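The Maple Board and the Shape Blocks
Gallery by Desta Belay
Posted 18th January

Hello again, and welcome to the smallest gallery I've ever put up! I've been promising to show the maple board since June, which is when I started gluing it, and people keep asking, so I'm putting it up by itself with all the chatter that belongs to it. If you came for the toy shelf pictures, those are still in the older gallery and I haven't touched them.

For anyone new: I make boards. Mostly plain ones, for cutting bread and rolling dough, but I have a soft spot for play boards, meaning a nice flat piece of wood that you put other things on. Blocks, tiles, beads, little animals, whatever the child (or the grown-up) in your house likes to line up. A tabletop does the job too, of course. But a board has edges, and something about having edges makes people sort. Give my niece a carpet and a pile of blocks and she'll throw them. Give her a board and she starts making families.

The wood came from Hullix, the lumber yard out past the bus depot, where they keep a bin of short maple pieces by the door. I went in for 10 minutes to buy sandpaper and came out with an armful of planks and no sandpaper. They were cheap because they were short, and I think also because the grain was so busy. Some folks want maple clean and blank like paper. I like it when it wanders around! These had wavy lines all through them and some darker swirls, and I stood in the parking lot turning them over and over like a kid with trading cards.

Edge gluing is the part I get the most mail about, so a few words on that. I plane the edges, lay the planks side by side on the bench, and shuffle them until the grain looks like it's going somewhere. That took me an entire evening. Then glue, clamps, a wipe along the seam with a damp rag, and off to bed. I use Sukden clamps, the long ones with the orange handles, and I tighten them in turns, a little here and a little there, like lug nuts on a car. My first try bowed in the middle and I had to rip it apart and start over, which is why a June project is showing up here in winter.

Sanding was 5 evenings with the radio on. I quit when my hand slid across the seams without noticing them. You can still find them with your eyes if you look, and I wouldn't want it any other way – it's planks, it should look like planks. 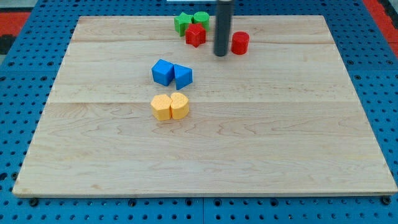

Maple board on the blue pegboard, with the shape blocks out.

I love how the pale wood looks against that blue. I never would have picked the two together on purpose, and now I'm wondering about painting a tray to match. The swirls run right across the planks, and from a little distance the whole board reads as one piece until you catch the seam.

The blocks are plastic, and yes, I know, a wood person with plastic blocks. They came from Abdella, the thrift store with the green awning, in a zip bag with no label and no instructions. I'd gone through the wooden ones first and they were all chewed. The plastic ones had good strong colors and different shapes, they wash in the sink, and they make a lovely click when you set them down on maple. On pine they just sort of thud. (I tested this. My neighbor thinks I've lost it.)

There are eight of them on the board here, set out more or less in pairs by color, with a little bunch of three at the far end. I've always sorted by color first. My sister sorts by shape, and she'll walk by and rearrange the lot without even sitting down. We've had long talks about it. Her point is that a shape stays the same shape when the light goes, and my point is that color is more fun, and I don't see either of us giving in.

If you want to try a board like this for sorting games, here are the ones that get played most at our house:

Pairs. Mix everything up, then match by color. Very little kids get this right away and will do it until you beg them to stop.

Odd one in. Put a block with a group it doesn't belong to and see who spots it. Older kids like being the one who hides it, and they giggle, so it's never hidden for long.

Copy me. One person sets out a few blocks, everyone looks, then you sweep them up and the next person puts them back the way they were. Harder than it sounds! I lose at this one a lot.

Along the grain. My own invention. You pick a wavy line in the wood and park the blocks along it like cars on a road. A busy piece of maple gives you plenty of roads, so there's your excuse to dig in the short bin.

A couple of you wrote in about finish. I put on Lenilard board oil, thin coats, rubbed in with an old T-shirt, and left it overnight between coats. It's what I had on the shelf from the bread boards. If you use something else and you're happy with it, keep using it. I do both faces and the edges, and then I go over the corners one more time by hand with fine paper so there's nothing sharp for small fingers to find.

Cleaning is a damp cloth and then a dry one. Please don't put a glued-up board in the dishwasher. I had one come back to me last year in what I can only describe as slats.

On price, and whether I'll make you one: maybe! I've got enough maple left for another board this size if the next glue-up behaves, and I've already half promised it to the library's playroom. After that it depends on what turns up in the bin at Hullix. I don't charge extra for wild grain, and I can't match a photo either, so if you've fallen for these exact swirls I'm sorry, they're taken. Small boards with no blocks start at $20. Blocks you'll have to hunt down yourself, and half the fun is in the hunting anyway.

Next up in the gallery is a walnut one, much darker, and I'm already worried about how the blocks will look on it. The yellow thrift store bowl looked awful on walnut. I'll try to get it posted before the garden takes over my weekends, and if you've got a board of your own with something lined up on it, send it over and tell me how you sort.

– Desta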